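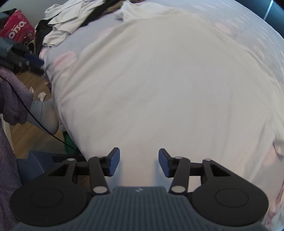 Search the archive Search All messages This thread

Re: [old-buildings] Serkstead depot and the Cornora, who copied whom?
From: Ewurabena Dankwa
October 2024

Kheri Mbwambo wrote:

> Hi all, I was over in Serkstead last month looking at the depot before they
> put the scaffolding up, and I came home convinced that the same person did
> the Cornora in Drirnside. Same round arches in threes, same striped
> brick over the windows, same squat little tower stuck on the corner like an
> afterthought. The plaque on the depot says only "railroad architect,"
> which helps no one. Jianguo Shen told me years ago that the Cornora was by
> Ardeleanu, but he couldn't remember where he'd read it. Does anybody have
> anything on paper? Also, was the Cornora always a theater? The side door
> looks awfully wide for one.
>
> Kheri

Kheri, you have made my week. I've been wanting somebody to ask about the Cornora for as long as I've been on this list, and I have a whole box on it (two boxes if you count the one my sister keeps threatening to throw out).

First the easy part: no, it wasn't always a theater. It was put up as a farmers' exchange, with a selling floor downstairs and a hall above for dances and lectures and the odd traveling magician. The wide side door was for wagons. If you go down the alley you can still find the granite blocks at the bottom of the jambs that kept the wheel hubs from chewing up the brick. One of them has a chunk out of it the size of a loaf of bread. The theater people took over later, ripped out the upstairs floor and kept the name, or most of it. The older papers call it "Cornora Hall" and then at some point the Hall just drops off.

Now, Ardeleanu. Jianguo was right, and I think I know where he read it, but it's a little more tangled than that. I'll put down what I have in the order I trust it.

1. The contract. I've seen it and held it, and it says "plans and elevations by Ardeleanu," with no first name and no town. The price for the brickwork is $570, and before you all write in, that's for the laying only. The brick was bought separately, and I haven't found that bill. There's a penciled note next to the tower that says "omit?" with a line through it, so somebody was trying to save money and lost the argument. Good for them! I love that tower, squat or not.

2. The drawings. Treasa Carroll scanned these when she was working on the county survey, 14 sheets in all, and she was kind enough to send me copies. The front elevation is beautiful. It shows the striped brick exactly as built, and it shows a clock in the tower, which there has never been in my lifetime. Kojo Quartey swears his grandmother remembered the clock. I looked at the round opening from across the street with binoculars (yes, people stared) and it's filled with boards and has been painted many times over, so I can't say one way or the other. Sheet 9 has a stair on the north side that never got built, or got built and taken out before the first photograph.
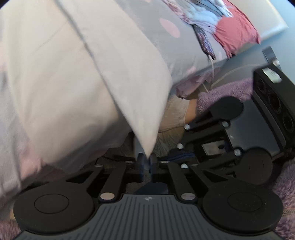
3. The depot connection. You'll like this one. In the back of the survey file there's a typed list of buildings in the county with round arches, 129 of them, which sounds like a lot until you realize the typist was counting sheds. Next to the Serkstead depot somebody wrote "cf. Cornora, same hand?" in blue ink. So you're at least the second person to think so. What I don't have is one scrap of paper putting Ardeleanu at Serkstead. The railroad had its own drawing office, and those men looked at pattern books like everybody else did.

4. The newspaper. A very short piece about the opening calls the building "in the Lombard taste," and complains that the upstairs windows whistle. They still whistle. I sat through an entire chamber concert in there with my scarf over my ears.

My own guess, for what it's worth, is that the Cornora came first and the depot man took the train over and had a good look. The depot arches are a bit flatter, and the stripes stop dead at the corner, where on the Cornora they run right around into the alley. I can't see the same designer doing it well once and then skimping on the part passengers walk past. But Treasa disagrees with me, and she knows more about brick than I ever will. She thinks the depot was simply cut back to suit the railroad's budget.

One thing you could check for me if you get back to Serkstead before the scaffolding is all wrapped: look under the eaves on the track side. The Cornora has a row of bricks set at an angle up there, like teeth, with every fourth one pushed in. I've never seen it on another building around here. If the depot has it too, I'll eat my hat and agree with you. A plain sawtooth course doesn't count, there are dozens of those.

I can mail copies of the contract and the newspaper piece to anybody who wants them, just write to me off list. The drawings are Treasa's scans, so please ask her and not me. And Jianguo, if you're reading, was it the old centennial booklet with the green cover? Page 3 has a caption with the name spelled wrong, and I've always wondered if that's what you saw.

Ewurabena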